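Clasto Energy
Thread – February 2025

1/ Clasto Energy is publishing this thread to explain the planned maintenance outage at the Rernasport generating station. It covers the work to be carried out, what customers in the district may notice, and how the company will buy replacement power while the station is out of service.

2/ Rernasport is a gas-fired station that supplies the town, the port and the industrial area to the north. It was designed to run around the clock. In recent years it has been asked to start and stop far more often, as wind output on the regional grid has grown. Each start places stress on the hot parts of the gas turbine, and the maintenance schedule has been changed to reflect this.

3/ The outage will last 60 days. The first stage is cooling and isolation of the unit. No contractor may enter the turbine hall until the isolation certificates have been signed by both the station and the grid operator.

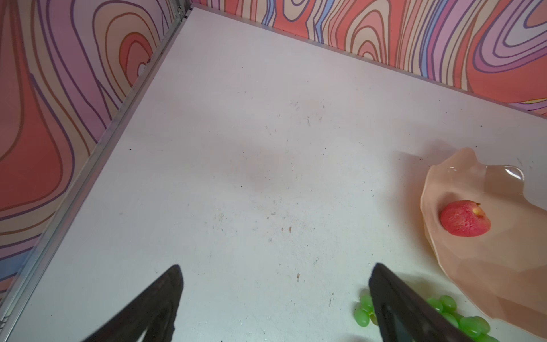 4/ Scope of work

The main contractor, Donati, will open the gas turbine and replace the first two rows of blades. The combustion liners will be removed and sent for recoating. A spare set is already held at the station and will be fitted in their place.

5/ The steam turbine will remain closed. Its bearings were renewed during the previous outage and vibration readings have stayed within limits. The condenser will be drained and its tubes cleaned. Any tube that fails the leak test will be plugged.

6/ The heat recovery boiler will be inspected from the inside. Particular attention will be given to the lower headers, where thermal cracking has been reported at stations of the same age. Repairs found to be necessary will be completed before the pressure test.
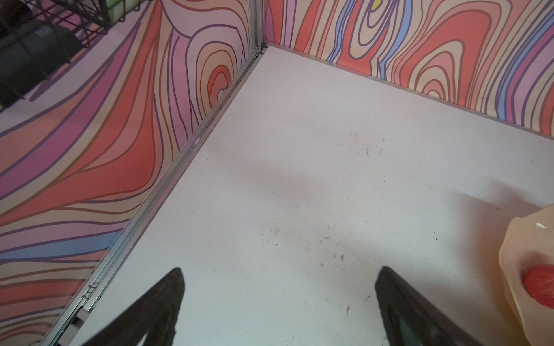 7/ The pressure test itself requires treated water, which will be drawn from the station's own storage tanks. The town supply will not be used for this purpose. Water drained after the test will be sampled and held on site until the results are known.

8/ Supply to customers

No interruption to household supply is planned. The Kula substation will carry the load normally served by Rernasport, using the northern transmission line. The transformers at Kula were tested at full load in advance of this arrangement.

9/ Replacement energy has been bought through the day-ahead market and under a short-term contract with a neighboring producer. Fixed-price customers will see no change to their bills as a result of the outage. Customers on hourly tariffs remain exposed to market prices in the usual way, and are advised to check the daily price table on the company's website.

10/ Large industrial customers were given 90 days' written notice. Those who have agreed to reduce demand at peak hours will be called in the order set out in their contracts. Payment for each reduction will appear as a separate line on the following invoice.

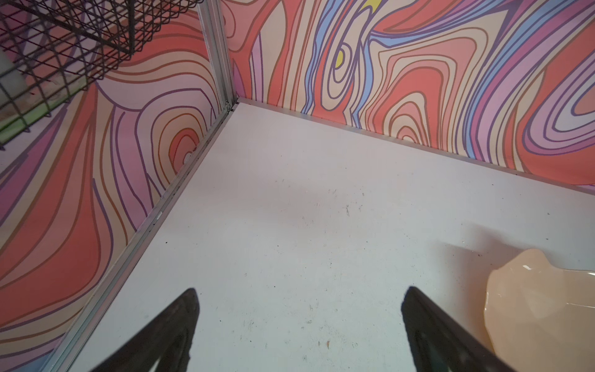
11/ A customer who has not received the notice and who believes that it should have been sent may contact the commercial office. The office will confirm the position in writing within 3 working days. Requests made by telephone cannot be treated as formal objections.

12/ Noise and traffic

Residents near the east gate should expect heavy vehicles during the first week and again when the turbine casing is closed. Deliveries will be made in daylight hours only. Steam blowing may be needed before restart. It is loud, and it will be announced on this account the day before it takes place.

13/ The footpath along the cooling water channel will be closed at the station fence. A signed detour has been agreed with the municipality – it passes behind the sports ground and rejoins the path at the footbridge. Cyclists are asked to dismount at the gate crossing.

14/ Return to service

The unit will first be run at low load for balancing and safety checks. It will then be raised in steps to full output and held there while emissions are measured. Commercial operation resumes only after the grid operator has accepted the test report.

15/ The turbine manufacturer's next major inspection falls due after a further 3000 equivalent starts or at the end of the service agreement with Donati, whichever comes first. Questions on any part of this thread may be sent through the contact form on the company's website. Replies to this account are read during office hours.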